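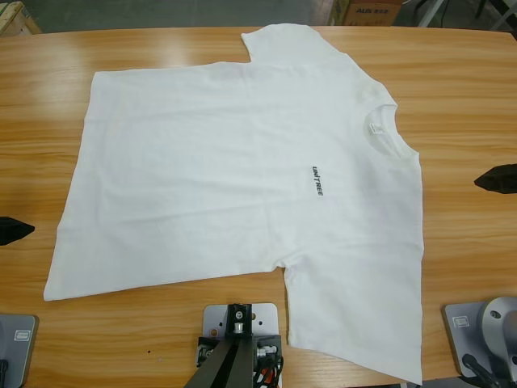
Midow clothing bank to move into former shoe store in May

6 Feb 2021

The Midow clothing bank will leave its two rooms behind the library and reopen in May in the former Stoyanova shoe store on Landach Street. The town signed the lease on Thursday.

The new space has a street-level entrance, a loading door at the back and enough floor for sorting and storage under one roof. The present rooms are up a flight of stairs, and large donations have had to be carried up by hand.

Demand has grown over the past year. The clothing bank gave out parcels to 222 households last year, and 258 are now on its list. Most requests are for children's clothes, work shirts and winter coats.

Rent for the store will be paid by the town for the first year. Shelving and clothing rails left behind when the shoe store closed are included in the lease. The front window will be kept clear, and the old counter will be used as a check-in desk.

Work on the building is due to start later this month. The heating needs repair and a partition wall will come down to make room for a fitting area. The contractor, Vino, expects to be on site for 10 weeks.
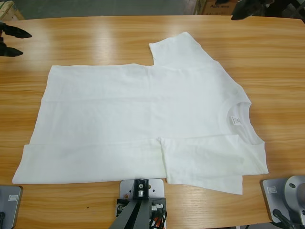 What to bring, and when

Donations will be accepted at the library rooms until the end of March. After that there will be a break while stock is packed and moved, and drop-offs will start again at the new address once it opens.

Clothes should be washed, dry and free of holes. Shirts and sweaters should be folded and sorted by size if possible, with adult and children's items in separate bags. Bags should weigh no more than 20 pounds. Shoes are welcome in pairs, tied or taped together. Pillows, used underwear and single socks can't be taken - there is no way to pass them on.

Pickups from home will continue for people who can't travel, but only on weekday mornings. A request form is available at the library desk.
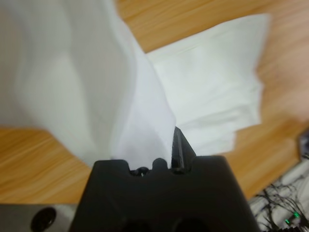

Opening hours at the new site have not been set. The plan is to add one evening a week for people who work during the day, and to keep the Saturday morning session. Visitors will still need an appointment at first, with a limit on the number of people inside at one time.

Parking is available behind the building, with the entrance on the side street. The bus from Midow station stops across the road. The library rooms will go back to being used for storage after the move.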